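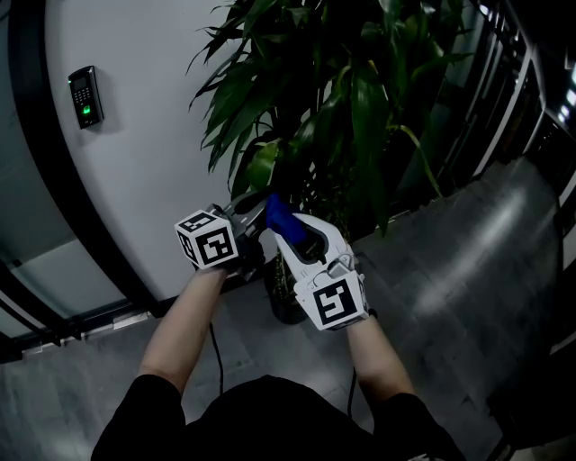

So the council in Flirkdale has finally put out its plans for the old Beaulieu cinema, and I have opinions! Zendberg wants to keep the front wall, knock down everything behind it and squeeze in about 100 apartments. I read the whole design statement over breakfast, and the courtyard drawings are full of greenery that looks suspiciously cheap to draw. Give me one big potted plant like this one over a page of watercolor trees any day.

Trevor Bélanger thinks the auditorium could be saved as a market hall, and I'm with him – the balcony alone is worth the trouble. Clifford Fehr says the roof is too far gone (he's been up there, I haven't). Comments close at noon on the 12th, and you can drop them off at the library if the website keeps crashing on you like it did on me. I've sent mine in, all two pages of it.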